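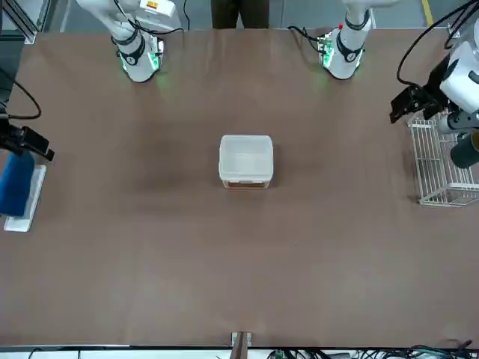 Last updated: January

I promised to write something about my new work, because my sister asks me every week what I do all day and I answer "I move a robot" and she does not believe me.

The robot has two arms and stands at a big brown table. I move its arms by remote control, and everything I do is recorded, so later the robot can learn the task from my examples. The task this month is sorting small household things into containers. We have the translucent box, which goes in the middle, and the white wire basket, which stays near the right edge. The blue block on its tray is for the other arm. It sounds like work for a child, and with my own hands it would be finished in three seconds.

With the robot it is another matter. On my first day at Skellside I needed 28 attempts before I could take one thing and put it down in the box without pushing the box away. My shoulders were so stiff in the evening that I could not wash my hair properly. Lucimara Camargo, who trained me, told me I was holding my breath. She was right. I still do it when the gripper comes close to the wire basket, because the wires are thin and it is easy to catch one.

The first thing I had to learn is that left and right belong to the robot. Its right arm is on the left side of the picture, and for the first week I said everything wrong in my notes. Lucimara corrected them with a green pen and never complained.

The second thing is to be boring. If I make a mistake and then save it with a clever movement, I feel proud, but it is not always a good example. We keep some of these, so that the robot also sees how to correct itself, but they must be marked. A good example is slow at the end and has no stops in the middle. I try to do 25 good ones before lunch. My best morning was 32, and in the afternoon after that I was useless.

Before each round I put the box in a slightly different place. In the beginning I put it always at the same spot, out of habit, because I like a tidy table. Then the robot learns only this spot, I was told, and when the box is moved by a hand's width it goes to the old place and opens its gripper over nothing. I have seen it do this. I felt a little guilty, like a teacher who taught only the answers.

Next month we start with cloths, and I am worried about them. A cloth never lies the same way twice. If somebody who reads this has done folding by remote control, please write to me how you hold the corners.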